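**Short-lead adapters on a shared bench – where do you put them?**

**tromstead_bench** – 9:40 am

Setting up a work table in the spare room. White matte top, wood strip along the back edge. The power adapter I want to keep on it has a very short lead, so it has to live at the far side, near the wall. Current position: 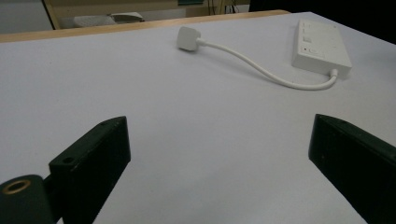
*White adapter box and its plug, far side of the table.*

Options as I see them: screw it to the underside, stick it to the top, or leave it loose. The spec sheet gives 11 W at idle, so heat is a minor factor. Opinions?

**garnden64** – 10:05 am

Underside. Two saddle clips, leave a gap for air. Anything on the top surface gets knocked.

**jbako** – 10:22 am

Disagree with garnden64. Underside mounting is fine until you need to read the label or swap the unit, and then you are on your back with a flashlight. I ran a repair bench for 131 weeks with the adapter loose at the rear. It moved when I moved it.

– Jummai Bako

**garnden64** – 10:31 am

A repair bench is a different case. You swap supplies all day. OP has one adapter.

**custberg_ohm** – 11:15 am

Check the cord before choosing. If it's that short, under-table mounting may put the outlet out of reach, and I would not add a power strip just to hide a box. What is the distance to the outlet?

**tromstead_bench** – 11:48 am

64 cm from the back edge to the outlet. Underside is possible but the cord would be under tension. Ruled out.

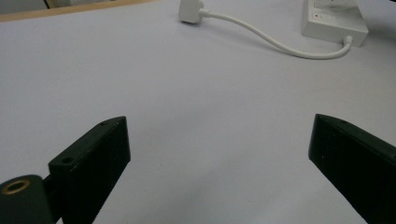

Adhesive is the remaining question. I have a roll of the Nwachukwu double-sided tape, and the listing claims 3,000 g per strip. My concern is the finish. The top is smooth and evenly pale over a wide area, so a patch of residue would stand out. Has anyone removed that tape from a matte surface?

**jbako** – 12:10 pm

Yes. The adhesive came off with isopropyl, but the rubbed area went slightly glossy. Test on the underside first.

**garnden64** – 12:26 pm

Then put a screw-on cable clip on the wood strip and leave the box loose. The strip can be refinished. I still think loose boxes are untidy.

**tromstead_bench** – 12:40 pm

Clip on the strip it is. Ordering a pack of the small ones.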